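Jun 16, 2020

Cold start, eight degrees in the kitchen. Boiler pressure low again, topped it up before breakfast. Read the meter: 3,956. December reading was 1,988, so not quite 2,000 units in the half year. Most of that will be the dryer. Must look at the line under the back verandah before the weather turns worse.

Rest of the morning on socks. Juniper Whitlock sent back the Narkatero bag with everything mixed, wool and cotton together, so the lot had to be sorted again by fibre and then by colour. Method as before: pair first, fold second, nothing rolled. Rolling stretches the cuff on one sock of each pair and it never recovers. The grey wool ones from the Amundsen trip have felted at the heel and are now a full size smaller. Put aside for dusters.

Whites are the slow part. Plain white socks from three different packets look the same until they are pulled out lengthwise, and then the difference in the foot is obvious. The banded ones are easier to match, as the band sits at a different height on each make. Anything without a partner goes back in the basket until the next wash, and after two washes it goes to the rag drawer.

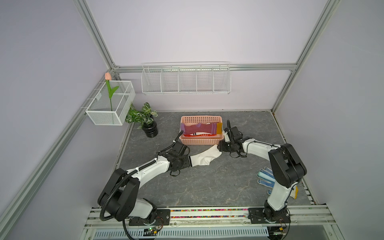 White sock with the black band, at full stretch. Pink basket behind, striped one and small yellow one still to do.

Finished before lunch. Seven odd socks left over, one more than last time. Wrote to Skirkier asking whether they still sell the mesh bags with the zip. Need pegs, wool wash, and a new washer for the laundry tap.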